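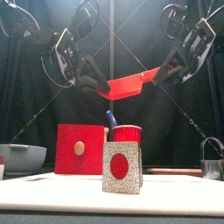

Pinzas Grala G2 montadas en dos brazos, con una herramienta de plástico rojo sujeta por ambos extremos.

Grala G2 - pinza paralela de dos dedos con módulo lateral
Ref. 2859
Se vende por unidad o en pareja (izquierda + derecha)
Disponibilidad: en stock, salida de almacén en 2 días laborables

Pinza eléctrica para brazo ligero. Pensada para laboratorio y banco de pruebas, no para línea de producción. Dedos oscuros intercambiables, placa lateral gris claro, alojamiento para cámara encima. La pareja va en espejo, conviene pedirla junta si se va a trabajar a dos manos.

Qué incluye
Pinza montada y calibrada
Juego de dedos estándar
Placa lateral (lisa o con recortes, indicar en el pedido)
Cable negro con conector recto
Tornillería para brida Mider
NO incluye cámara ni controlador

Comparativa rápida
La hemos probado contra la Fuchs que vendíamos antes y contra la Sullulier corta. Mismos brazos, misma mesa, mismos objetos: piezas de plástico planas, un vaso, un bol, una olla con asa.

Grala G2: la que mejor agarra piezas planas por el borde. El dedo entra en ángulo y no tapa tanto la pieza a la cámara. En agarre doble aguanta bien aunque los dos brazos no vayan perfectamente sincronizados.

Fuchs: más fuerza, más bulto. Con el asa de la olla va sobrada, con la herramienta de plástico marcaba el mango. Hay que bajar el par a mano y el menú es incómodo.

Sullulier corta: ligera y barata. Se queda justa de recorrido para el bol. Para piezas pequeñas, perfecta.

Pasar una pieza de una pinza a otra sin apoyarla en la mesa es donde más se nota la diferencia. Con la G2 hicimos 14 pases seguidos sin soltar. Con la Fuchs también se puede, pero mas lento.

Montaje
Brida de cuatro tornillos, apretar en cruz. Dejar bucle de cable por debajo de la muñeca, amplio. Si va tenso, el giro completo tira del conector y salta el error de comunicación (casi todas las devoluciones que nos llegan por "pinza muerta" son esto). Fondo oscuro y mate detrás si se usa cámara en la muñeca, los reflejos de una olla pulida ya dan bastante guerra.

Controlador
Funciona con el Mider de serie. Con otros, preguntar antes. Firmware anterior a febrero: hay que actualizar, si no, la apertura se queda a medias y parece un fallo mecánico.

Notas de Leonie Wyss, banco de pruebas
- Los dedos se gastan por la punta, no por la cara. Girarlos y siguen valiendo.
- La placa con recortes deja más acceso a los tornillos. Yo pediría esa para el lado derecho.
- El módulo de cámara, fijarlo antes de calibrar. Despues toca repetir todo.

Recambios: dedos sueltos, placa lateral, cable. Precio a consultar, descuento en la pareja.
Garantía de 2 años, dedos excluidos.

Ficha revisada el 1 de octubre de 2025.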